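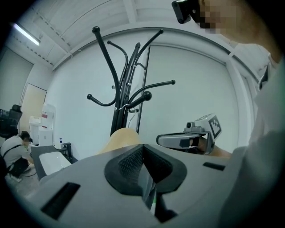

Unit 4. Static Stability of Freestanding Furniture

4.1 Scope

These notes cover upright pieces that carry load above the base: coat racks, floor lamps, plant stands. Wall-mounted pieces are treated in Unit 5.

4.2 Tipping condition

A freestanding piece tips when the vertical line through the combined center of gravity falls outside the base polygon. For a load W hung at horizontal distance d from the pole axis, with rack weight G and base radius r (round base), the limit is

W (d – r) = G r

If d is less than r, no hanging load can tip the piece. Most racks with curved arms fail this test at the outer tips, so the load limit is set by the longest arm.

4.3 Worked case

G = 56 N, r = 14 cm, d = 20 cm.
W = 56 × 14 / 6 = 131 N

The result holds for a level floor and a static load. A coat pulled sideways adds a horizontal force at arm height – treat this separately (4.4).

4.4 Horizontal force

For an unloaded rack, a force F at height h tips the piece when F h = G r. At h = 151 cm, the rack in 4.3 tips at 5.2 N, assuming the base does not slide first.

Problems: Holard, chapter 3, odd numbers. Due before the October review.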